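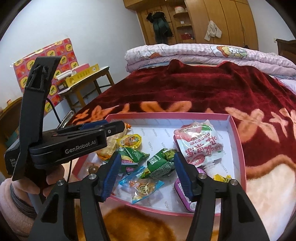

The shop opens at 4 in the afternoon and closes when the owner gets tired. She has run it for 18 years on the same corner in Tustholm, two doors down from the old Poter bakery. She sells candy by weight, along with nuts, crackers and a few teas.

"My aunt had it before me," she says. "She called it Güneş and I never changed the sign. People asked if I would. I didn't have the money for a sign."

She grew up upstairs and learned the stock by unpacking it. Her first paid job was tying bags on Saturdays.

Most of what she sells comes through Tullus, a wholesaler that delivers twice a month. The order has to be in early, and she still writes it by hand before typing it up. "If I start on the computer I forget the licorice," she says. "I don't eat licorice, so I forget it."

November is her busiest month. Last year she went through 400 bags of mixed hard candy and ran out of ribbon. 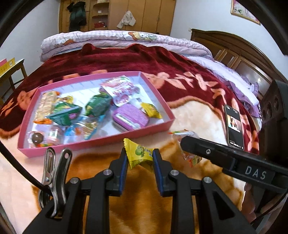 Fruit flavors sell all year, she says, and chocolate slows down once the weather turns warm. She keeps it in the back room then and brings out a little at a time. Children want sour things. Their grandparents want whatever they had at that age, and some of it isn't made anymore.

"A man came in asking for a violet drop," she says. "I knew the one he meant. I had to tell him the factory closed. He bought mints."

Rent went up 2 years ago, and she dropped the fresh popcorn to save on the machine. She would like to bring it back. She has also been asked to sell online, and has said no so far - the postage on a small bag costs more than the bag.

Her daughter helps in the summer but is studying to be a surveyor. There is no plan for who comes next.

"I'll do the Christmas order," she says. "Then I'll do the Easter one."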